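How does a robot learn to pack a box?

Maybe you have helped somebody at home to put things back into a cupboard. You looked, you tried, and after some time your hands knew what to do. A robot also has to learn this, but it learns in a different way. It needs examples. It needs a lot of them!

In our workshop at Custidthorpe we collect these examples. One example is one try at a small job, from the start until the end. While the robot moves, a computer saves two things together: what the cameras see, and how every joint of the arm is bending. We call this a recording. 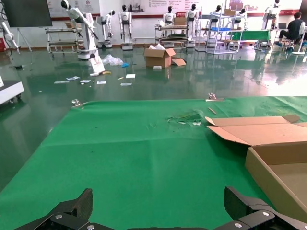 The robot does not know the job yet, so a person must guide it. The person moves the controls, and the arms follow. It is a bit like when a teacher holds your hand around the pencil and you write the letter together. After the lesson you still have to write it alone.

A new helper needs patience for this. The first recordings are slow, and the fingers often close on nothing. We keep some of the bad tries too, but we give them a different label, so the computer will not copy them by mistake.
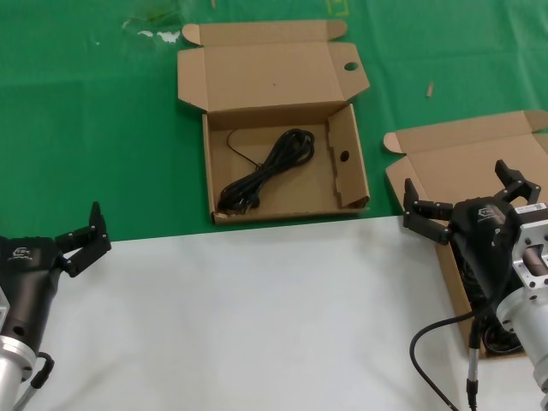 Why is one good example not enough? Think about learning to catch a ball. If your friend throws it always to the same place, you will learn only this one throw. When the ball comes higher, you will miss it. With the robot it is the same. So between recordings we change small things. We turn a box a little, or we put the cable down in another shape.

In the Jenddale project we have 1363 recordings now. In one morning we can make 80, if nothing breaks.

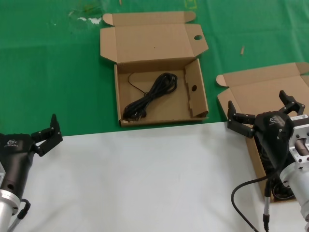
Cables are difficult for a robot. A wooden block has the same shape every time you pick it up, but a cable bends and slides, and it is never twice the same. Look at the coil in the open box near the top: it makes a loose figure of eight, and one thin wire goes away from it in a curve. Where would you hold it? You can decide this very quickly. The robot has only numbers from its cameras, and it must find in them a good place for two fingers.

When we have enough recordings, the computer practises with them. It looks at one moment and guesses what the arm should do next. Then it compares its guess with what the person did. If the guess was wrong, it changes itself a tiny bit – and then comes the next moment. This goes on the whole night, when we are asleep. 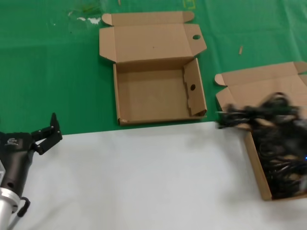

One reader from Robles wanted to know if the robot gets bored when it must do the same job 80 times. No, it does not. A robot has no feelings about cables. The people who guide it do get tired, and tired people make untidy recordings, so we stop for five minutes quite often and drink something.

Try it yourself: put a shoelace in a box and ask a friend to close their eyes. Now tell them, only with words, how to take it out. Count how many words you need.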